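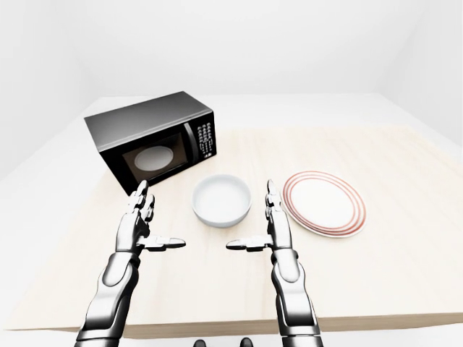

Step 1: Choose the scenes first

Before you sew any costume, read the script with the whole cast. Our school play, Skultance, has 4 scenes in a kitchen, so we started there. Write down every object that an actor must touch.

Step 2: Mark the stage

Put tape on the floor where the table will stand. Hjørdis Hovland, our director, uses a different color for each scene - it helps the younger students a lot.

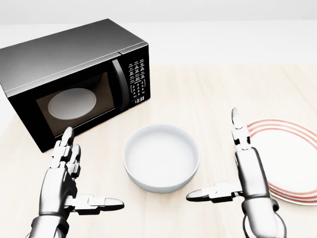

Black microwave on a pale wooden tabletop

Step 3: Rehearse the changes

Practice every scene change without the lines, and then with the music. Do it again with the lights low.

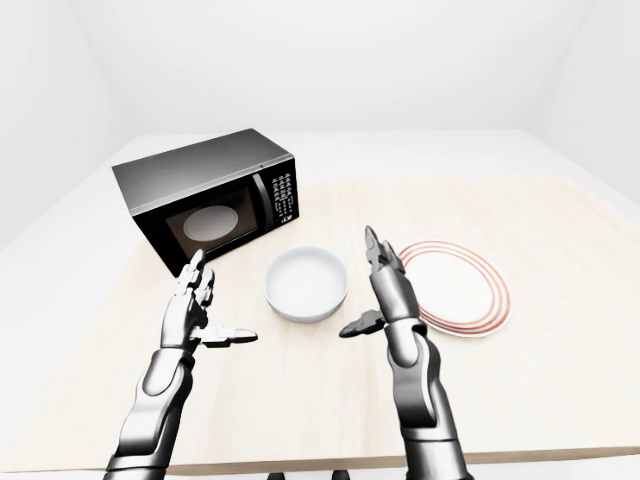

Table and microwave, white room

Step 4: Print the programs

We printed 500 and used 441. Check the spelling of all names with the parents before you print.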